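Dolores Gallagher
I've been trying to write a eulogy for my uncle for 6 days and I have 119 words. Thread on what I've learned about eulogies so far, mostly from getting them wrong.

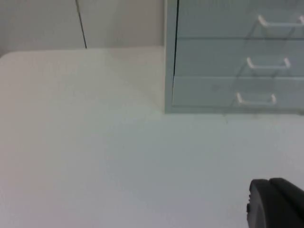 Ingeborg Thiele
Start with what he did with his hands. My brother's was all adjectives and I couldn't tell you one of them now.

Dolores Gallagher
Ingeborg, thank you. I went back and counted and I had "generous" in there twice. Both are gone.

The first draft was a resume. Born in Duluth, army, married, worked at Hirvonen Tool & Die until they closed the second shift, retired, moved to the lake. All true. My cousin read it and said it sounded like the obituary, and we already paid the paper to print the obituary.

So, first thing. The people in the room know the dates. The dates are on the program. You can leave nearly all of them out.

The second draft was all stories and it ran to eleven minutes. I timed it on the stove clock. The pastor had asked for five. I read slowly when I'm nervous, so a draft that takes five at home will take six and a half at church.

I asked my aunt what she wanted in it. She said she didn't care as long as I mentioned the boat. I asked what about the boat. She said, "Just that he had it."

The boat was called Tirnis. He never told anyone what it meant. My mother thinks he misread it off a chart. He repainted the name every spring, the same green, and he was never happy with the R.

I've decided the boat gets a full paragraph. It isn't the most important thing about him, but I can see it when I write about it, and I notice the sentences get shorter and better.

Things I've cut: the poem. Everyone sends you the same poem. It's a fine poem. He would have looked at his shoes until it was over.

Also cut: the joke about the snowplow. It needs you to know the neighbor, and the neighbor will be sitting in the third row.

Also cut: anything with "he would have wanted." I don't know what he would have wanted. He wanted the ballgame on and the window open.

Harder question. He and my father didn't speak for a couple of years when I was in high school. Everybody who'll be there knows it. Do you say it?

I wrote it in and took it out four times. What I have now is one line: "He could hold a grudge, and he could also put one down, and I saw him do both." My father read it and said to leave it.

I think a eulogy can have one true thing in it that isn't flattering. Maybe only one. People trust the rest more after they hear it.

On reading out loud: do it standing up. I'd been reading mine in a chair under my breath and it seemed fine. Standing in the kitchen at full volume I found three sentences I couldn't get through without a breath in the middle.

Print it big. My cousin used 12 point type for her mother's and lost her place when her eyes filled up. I'm using 18, double spaced, page numbers in the corner, no staples - you want to slide the pages and not flip them.

Give a copy to someone in the front row who can take over. Mine is going to my husband. He's already practiced the name of the town in Finland, and he says it better than I do.

They're expecting 200 people. The church hall holds fewer than that, so the lunch will be in two places, and I've been told more about the ham than about the order of service.

Someone asked by message whether I'd thought of hiring a writer. My cousin offered to pay for it. I said no, but I don't think it's wrong. Some people can't face the page that week and the person still deserves something decent.

Where it stands tonight: the boat, the grudge, the garage radio, how he taught me to back up a trailer by standing there and not saying anything. It comes in under five minutes, standing.

I still don't have an ending. Right now it stops after the trailer. I read it to my aunt over the phone at 9 and she said stopping there was all right, and then she asked if I'd spelled Tirnis with an I or a Y.

With an I. Two of them.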